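**Osbridge council backs the heat pump plan, and I stayed for all of it**

6 May 2019

I got home from the Osbridge town hall well past my bedtime, so forgive any typos. The short version is that the council voted to go ahead with the home heating plan, the one that swaps old oil furnaces for electric heat pumps. The first round covers 142 houses, mostly on the north side of the river, and sign-ups open in August.

I've been writing about this plan for ages (some of you have been very patient with me!), and I really wasn't sure it would pass. The gas and oil people had shown up in good numbers at the last meeting, and a couple of council members had been making noises about waiting for the state to move first. But 19 residents got up to speak, and most of them wanted it done now. One woman had brought her winter oil bills in a shoebox and read them out month by month. A retired teacher talked about the flooding on Leltine Road and asked the council what exactly they were waiting for. I clapped for that one, which you're not supposed to do.

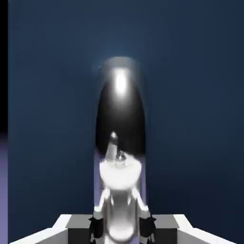
The money was the sticking point, of course. Each household in the first round can get up to $2,650 toward the switch, and renters can apply too as long as the landlord signs off. That last part was added late, after the tenants' group pushed hard for it, and I'm so glad they did. What the flyers still don't explain is how the cap works, and I want it in plain words, as plain as a black dome against navy blue: if your installer charges more than the grant, do you pay the rest up front or in installments? I asked, and was told a fact sheet is coming.

There's also the question of who does the work. Fonetti, the heating outfit out by the rail yard, has said it will train its own crews, and Kütt is bidding for the bigger apartment buildings. Neither contract is signed yet. A few speakers wanted a promise that local people would get those jobs, and the council put in softer language than they'd hoped for. I'd like to see that tightened up before the summer.

The plan says the town wants 100 percent of its public buildings off oil as well, starting with the library and the two fire stations, but there's no deadline attached to that part. I'll be bugging them for one. If you live on the north side, watch your mailbox for the sign-up letter, and please tell your neighbors, especially the ones who don't go online much.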